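The Patient Art of Showing a Robot Around the Kitchen

April 2, 2021

The first time I tried to teach a robot anything, I knocked over a jar that didn't exist. It rolled off a counter that didn't exist either, and I still said "sorry" out loud.

I was at Druscombe, where a small team spends its days steering robot arms through simulated kitchens by remote control. You hold a controller in each hand, look at a screen, and move. The arms move with you. Every twitch gets recorded, and those recordings, called demonstrations, are what the software learns from. The project is named Zernon, and when I visited it had 1,343 of them.

What a wonderful, fussy job it is! You and I pick up a jar without a thought. Do it through a gripper with two fingers and you start noticing everything — the angle of your wrist, how near the microwave is, whether you're going to clip the lid on the way in. My best attempt took 40 seconds. The regulars can do it in 5, and they make it look like stirring coffee.

The team used to teach by hand, standing beside a real arm from Vatier and pushing it through each motion. That gives you a lovely feel for the weight of the thing, but resetting the counter between tries ate up whole afternoons. In simulation a reset is one button. Of the demonstrations on file, 669 were added after the switch last September.

They let me watch a session from several viewpoints, including close in by the fingers, where a jar lid looks as big as a dinner plate.

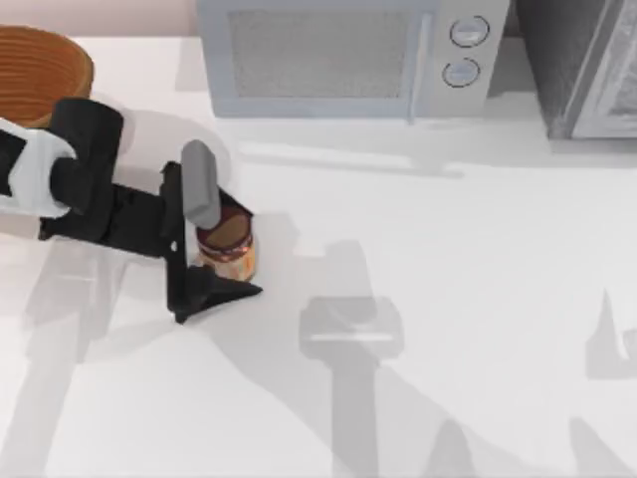
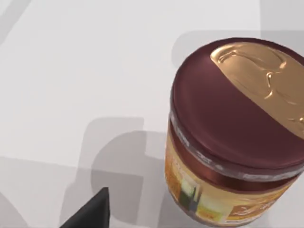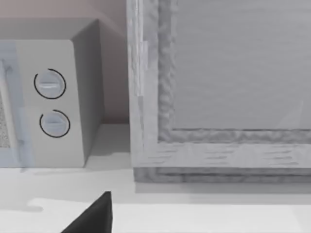
Bad demonstrations are kept too, in a separate folder, and I was oddly proud to learn mine would be going there. The learning software, Ghaffari, is trained on the clean ones first. Later the team wants to mix in the fumbles and see if it can pick up how people recover from a mistake.

I asked for another turn before I left. I got the fingers on either side of the jar, held my breath and squeezed — and up it came, a little crooked. I put it down again very, very slowly.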